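Soft finger pads for cloth: hand-held gripper or arm first?
Posted by marl_bench, February, 14:25

I've been comparing two sets of finger pads for picking up clothes. One is the ribbed silicone from Saltum, the other is the textured type Vetel sells. Before I bolt either to the arm I want to try them by hand. Has anyone done it that way round, and did the results carry over?

tinplate
Yes, and mostly they did. I did 600 grasps by hand with the Vetel pads, then the same garments on a Dunow arm. The order of the pads stayed the same, but the success rate dropped on the arm. Your wrist corrects for things you don't notice.

ovenglove7
I'd skip the hand stage. You end up testing yourself. I spent a fortnight on it and had to redo the lot once the controller was in the loop.

marl_bench
I take the point, but I can't get arm time until the end of the month. I've set up at home in the meantime. Knitwear is the hard case for me. With a flat shirt either pad will do, but a ribbed hem slides out of the silicone if I come in too shallow. 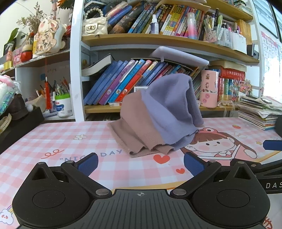
What helped was opening the fingers wide and going for a standing fold before trying the hem. I also dropped the closing force to 25 per cent. Any higher and the pads push the cloth away before they meet.

tinplate
25 is low. Are you lifting or only pinching?

marl_bench
Lifting, holding for 2 seconds, then letting go. I'll log the drops separately.

ovenglove7
Then at least keep the camera where it will sit on the arm. If you move it later, none of your footage will match.

kerbside
I disagree with ovenglove7 on skipping it. We have 739 hand-held grasps on file and they were good enough to rule out one pad. They were no use for choosing the force, though. We set that again on the arm using the Avotiņš controller.

ovenglove7
Fair enough for ruling things out. I still wouldn't publish a rate from it.

marl_bench
I wasn't going to. Starting on the towels tonight.

Related threads
Dunow arm: wrist cable keeps working loose
Saltum pads, cleaning off lint
Avotiņš controller force settings
Which camera lens for close work?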